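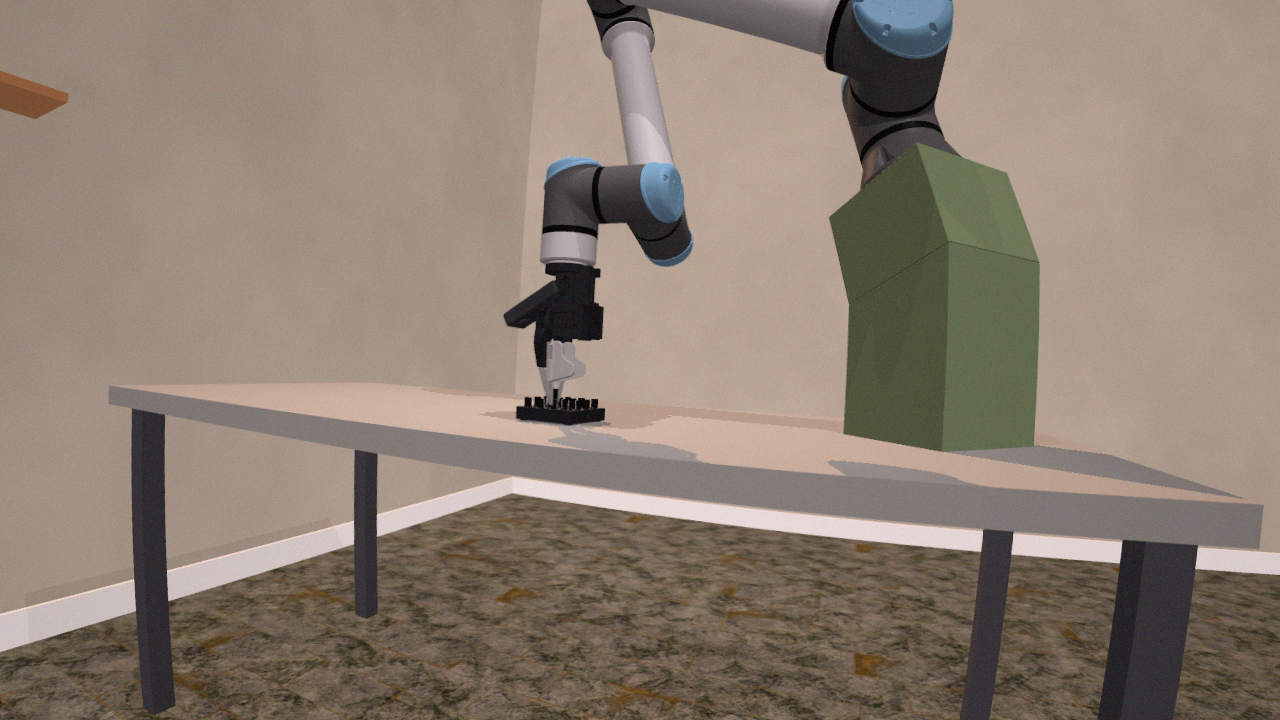 Keeping a steel bench vise in working order

A bench vise fails slowly. The screw picks up filings, the grease turns to paste, and the sliding jaw starts to rack sideways under load. A yearly service takes up to 60 minutes and needs no special tools. Mine gets done in February, when the shop is too cold for glue-ups anyway.

Taking it apart

Open the jaws until the screw leaves the nut, supporting the front jaw with your free hand. On a vise with 4-inch jaws the front casting is heavier than it looks. Pull the cotter pin and slide off the thrust washer and spring. Note which way the washer faces. On my old Cozma it is beveled on one side, and the bevel goes toward the casting.

Cleaning

Brush the screw with mineral spirits and a stiff nylon brush. Work along the thread. The nut is harder to reach — a bottle brush does it, or a strip of rag pulled through with a bent wire. Leave the parts to drain on newspaper for 30 minutes and wipe them dry. Hang the used rags outdoors, spread flat.

Surface rust on the slide comes off with steel wool and light oil. Do not use a file. If the slide is scored, knock down the raised edges with a fine stone and leave the groove alone.

Greasing

Use plain lithium grease on the screw, in a thin film. In a woodworking shop, dry wax is better on the slide, as sawdust sticks to grease.

Jaw faces

Check the jaw screws before refitting. Loose ones let the plates shift and mark the work. For soft metals I keep a pair of slip-on covers cut from scrap aluminum angle. Wooden ones hold well too, but they crush at the corners.

Bolting down

Through-bolts with wide washers hold better than lag screws. Set the fixed jaw slightly proud of the bench edge so long stock can hang straight down. Retighten after a week of use.

Updated 7 Dec 2025. Thanks to Mwende Lema for the correction on the washer.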